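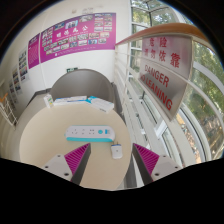
The ribbed fingers open at the table, with the charger between them and the power strip behind.

Gripper notes, part two
8/25/20

I said in June that I would compare the two sets of fingers properly once the second set turned up. It has, so these are my notes.

The old set is the Femstead, which is flat and stiff with a rubber face. The new one is the Tarkance, the magenta ribbed type that bends round whatever it closes on. Both went on the same hand-held tool with the same camera, and I recorded through the Etum controller at 30 frames a second.

The job was to pick up a small plug-in charger and bring it to the power strip. I picked the charger because it is an awkward thing to hold. The prongs stick out of one side and the body is smooth.

With the Femstead fingers I had to line up almost perfectly. If I came in at a slight angle the charger turned as the fingers shut, and the prongs ended up pointing at the table. Once it was held square it stayed put, and pushing it into a socket was easy.

The Tarkance fingers were much better at the picking up. I could be well off to one side and they still closed on it. Pushing in was worse. The ribs give when you press, so the charger leans back and you have to press again. I dropped it 7 times in one afternoon, all of them at the socket.

The wide lens stays. I tried a narrower one and kept losing sight of the strip when I got close. The black corners don't bother me, I crop them before training anyway.

Things to sort out:
The plate screws work loose, so I need thread lock.
The dark strips inside the fingers pick up dust and want a wipe between runs.
Etum stops writing at 2000 frames unless you change the buffer setting. I lost two long takes before I found it.

Next I'll try the Fagundes pads on the stiff fingers.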